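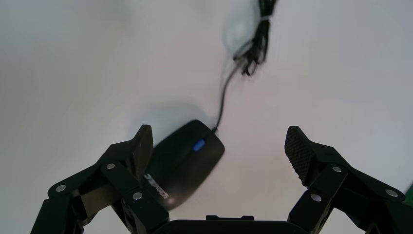
Our disagreement with the earlier Gridcombe report starts with one word, "grasped." The report counts a trial as grasped when the fingers stop moving before they are fully closed and the motor current stays above a set level. By that rule the controller logged a grasp in 13 of the 50 mouse trials where our own reading of the wrist video found none. Part of the trouble is how these attempts begin. In Figure 1a the left fingertip overlaps the side of the mouse while the right one still has a wide gap to cross, so any closing motion from such a pose may shove the object before it squeezes it. A cord is attached at the front, bundled up with something pale and see-through against it, and we doubt that a controller which models the object as a single rigid lump has much to say about that. The Dindix software does exactly this. Its manual calls the method "robust to attached parts," and we could not find the test that supports the phrase.

### 4.2 What the fault looked like

The fault we call a false hold came in two forms. In the first, the fingers stalled against each other's linkage at an odd angle, and the current reading passed the threshold with nothing between the pads. In the second, one finger caught the cord and pinned it against the shell. The arm then lifted, the cord slid, and the mouse dropped within a second or two. The log showed a clean success both times. Eluned Samuel went through the video by hand and Rhun Bowen repeated the work without seeing her labels. They differed on two trials, and we left those two out of the false-hold count.

We were first told that the cause was worn fingertip pads. We replaced the pads and ran the set again. The number of false holds went from 13 to 12, a change we are not willing to call an improvement. We were next told that the lighting was to blame, a strange thing to say about a check that never looks at the camera.

Raising the current threshold did help, at a price. With the threshold up by 40 percent, false holds fell to four, but the controller also began to reject grips that were plainly fine. Figure 1b is the kind of grip we mean: both fingers bear on the sides of the mouse at much the same height, and the cord runs out ahead of them, clear of the pads. A rule that throws out grips like this one along with the bad ones has only moved the error to another column of the table.

**Figure 1.** Wrist camera views from the mouse trials. (a) Fingers open, with the left fingertip overlapping the mouse. (b) Mouse held between both fingers.

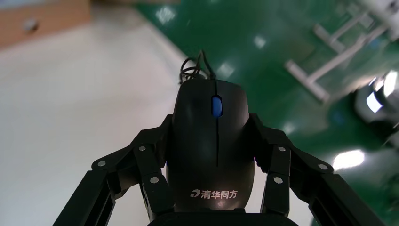
### 4.3 Why we do not accept the reported rate

The Gridcombe report gives a single success rate and no video. Its authors used the Eltent gripper with factory settings, as we did, and their object list includes 22 items with cords or straps. If false holds came up for those items at anything like the rate we saw, the headline figure is too high. We cannot say by how much. Our test used one object type, and it would be careless to stretch it over a whole list.

We can say that the log alone does not settle the matter. The Owen safety monitor, which is meant to stop the arm when a load is lost, takes its input from the same grasp flag. In every false hold we found, the monitor stayed quiet while the mouse fell. For a mouse this hardly matters. For a heavier item moving over a person's hands it would, and we would not run the present setup that way until the monitor has a signal of its own.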